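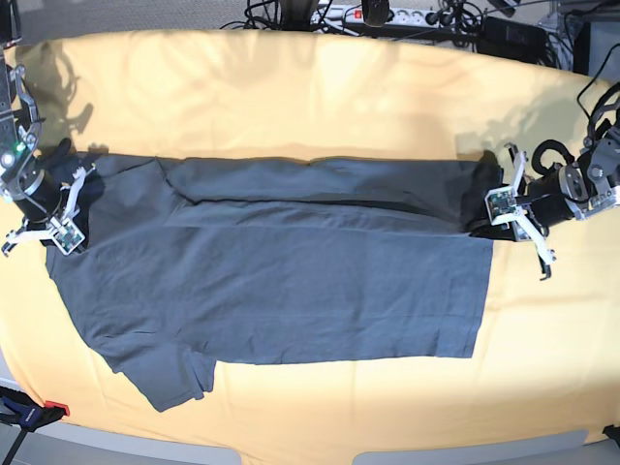

A reader in Zerndale writes that she followed my last ironing page to the letter and her shirts still came out looking slept in, and could I please explain what I left out.

What I left out was the order. So, from the start.

1. Read the care label. If it fell off in March, begin on low heat and work up.

2. Fill the iron. Himwood tap water is mostly chalk, so I buy the bottled stuff. In Ruddock you can use the tap and be smug about it.

3. Do the collar first, underside up, from the points toward the middle. Go the other way and you push a little pleat out to the tip, where everyone can admire it.

4. Cuffs next, inside and then outside. Iron around the buttons. I have melted 2 and would not call it a hobby.

5. Sleeves. Lay the seam flat and smooth the cloth with your hand before the iron gets anywhere near it.

6. Back, then the front panels. Dark cotton goes shiny if you press it hard, so turn it inside out or put a thin dish towel on top.

7. Hang it up and leave it alone for five minutes. Warm cloth creases again the moment you sit down in it – ask anyone who irons in Groltden and catches the early bus.

If a crease won't budge, spray it, roll the shirt up in a towel and go have lunch. Then try again with more steam and less swearing.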